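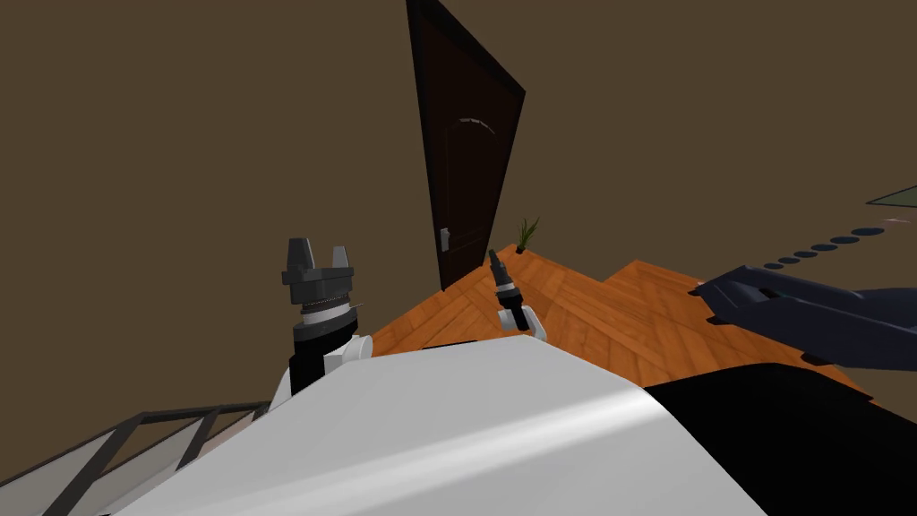 Drying Lumber Without Cracking It

Anikó Sárközi has run the drying kilns at Horklow, a hardwood mill, long enough to distrust any schedule printed on a card. "The card gives you a start point," she said. "The board decides the rest."

Most of the mill's stock is white oak, which goes into the kiln after air drying to about 20 percent moisture content. Sárközi weighs sample boards from each stack every morning and changes the settings only when the wettest sample has reached its target. Averages are recorded but do not drive the schedule.

"If you follow the average, the wet boards get pushed too fast," she said. "The shell sets, the core keeps shrinking, and you have honeycomb that doesn't show until someone planes it."

Final temperature for oak is held under 165 degrees Fahrenheit. Conditioning follows, with steam added to relieve stress in the outer layers. Sárközi cuts prong tests at the end of this stage and leaves them overnight before reading them. Prongs that pinch inward send the charge back for more steam.

Ekene Igwe, who grades the finished boards, sees the results first. He puts most of the rejects down to end checks, and would like the log ends coated sooner. "A day in the yard in summer is enough to start one," Igwe said. "No kiln closes it up again."

Sárközi agreed on the coating. They differ on sticker spacing: he wants 12 inches for thin stock, and she still stacks at 16. The next charge of 4/4 oak will be split between the two.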